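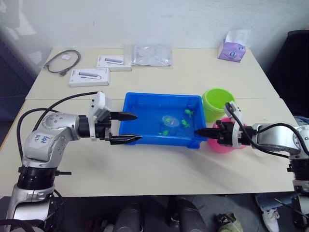

Photo: Trinh Triệu

The Patia Water Play Tray in blue

Item 339 - in stock at Ellport, made to order in other colours

Hello, and welcome to the page for the thing we get asked about more than anything else in the shop! I'm Sihan Yao, I do the buying and most of the packing, and I've had one of these trays on the go at home for years. So you're getting my own opinions along with the measurements, sorry in advance.

It's a plain rectangular tray in blue plastic, meant to sit on a table top with some water in it. Small children stand at it, older ones kneel on chairs at it, and everybody gets their sleeves wet. I've tried the big floor-standing water tables with the wheels and the waterfalls (lovely, but where do you put one in a flat?) and I keep coming back to this. It goes under the sofa when we're done.

Filling it

Don't fill it to the brim. A partly filled tray is much better to play in, and you can still carry it to the sink with two hands if you go slowly. I put mine down first and bring the water to it in a jug - trying to walk a full tray across the kitchen is how I learned what our lino is like underneath.

Warm water in January, please. Cold hands finish a game very quickly.

The table

Any flat table will do. If you're pushing two tables together to get a bigger surface, like the white ones in the photo, stand the tray on one side of the join or make sure the tops are level before you pour. A towel underneath helps with the drips and stops it sliding. White tops wipe down nicely, wood wants a mat.

What to put in it

The tray comes on its own, and I know people always ask about the bits and pieces, so:

The little green figures are from my own toy drawer and aren't something we sell. Any small plastic toys that don't mind a soak will do the job. Three is plenty to start a story with, and after that you mostly get arguments.

The clear round thing in the middle is the sort of lid or dish you've probably got in a cupboard. It makes a brilliant island, or a boat, or a skating rink, depending on who's in charge. Do try a few different ones, because part of the fun is finding out which will float and which won't.

Cups! You do need cups. We've got a lime-green one and a pink one out with the tray, and I'd say two is the minimum, for pouring from one to the other. Ours are sold singly in the Mollah range, and they tumble over and roll about without coming to any harm. If you've got yoghurt pots at home then save your money and use those.

Things I wouldn't put in: sand (it gets into the corners and then down your plughole), glitter, and anything with a battery. Food colouring is fine if you're using a drop or two, but go easy near pale grouting.

Cleaning and storing

Tip it out, wipe it round, and leave it on its side to dry. I use washing-up liquid and a soft cloth. A splash of vinegar shifts the chalky line you get if your water's hard, and here in Ellport it's very hard indeed. Please don't scrub it with anything wiry, the scratches hold on to the dirt afterwards.

Empty the tray every time you finish, even if somebody small begs you to leave it for tomorrow. And stay with them while there's water in it, however shallow it looks.

Ordering

Trays go out from our Brirnthorpe storeroom within 5 working days. We've sold about 2000 of them since we opened, so the boxes are well tested by now, but if yours turns up with a cracked corner then send me a picture and I'll post another. For nurseries and playgroups wanting several, ask for Trinh when you ring, and quote 3569 so she knows to give you the group price.

Green and yellow trays come in again in November. Blue we always have.

Page last updated Thursday, January 26, 2023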